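Kids room day. Kettle on, radio on, door shut so the cat cant help

Started with the wardrobe, bad idea. Three bin bags for the charity shop and I can still barely close it

Ordered shelves from Lulleck back in August, 207 quid, still "being dispatched". So everything lives in boxes for now

Bed made at least. Cinnamoroll bedspread back on, wrinkles and all - not ironing that, life's too short
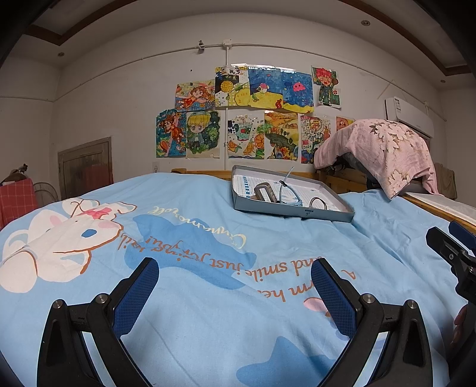
Box lid on the bed, drawings still up. Wall stays as it is

Was told very firmly that NO drawings come down. Fine. Need more tack though, the Pekel stuff gives up after a week

Next job is under the bed. Found 400 loop bands and one slipper so far

Anyone used those flat Menzies storage bags? Do they acutally stay flat or do they puff up again

Right, hoover. Then lunch. Then the desk drawer, which I'm dreading - might leave it till tomorow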